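Search this site Search Go

3.2 Plates, floors and the habit of putting things down

Of all the tableware our households told us about, the humble plate came up most often, and we confess we grew rather fond of it as a subject. Across the 391 diary entries, people wrote warmly (and at length!) about the favourite colour, the one the kids fight over, the one that lives at the bottom of the stack.

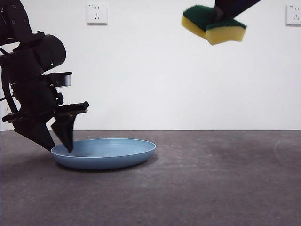

Figure 2. Light blue plastic plate, lying flat on the floor.

Floors mattered more than Samarakoon and Bandara had expected when they drew up the diary. Picnics on the rug, a snack beside the couch, a saucer for the cat: all of these were recorded under "meals" by one neighbour and under "mess" by another, and we have kept both labels, as Tuominen suggested, when sorting the entries by room.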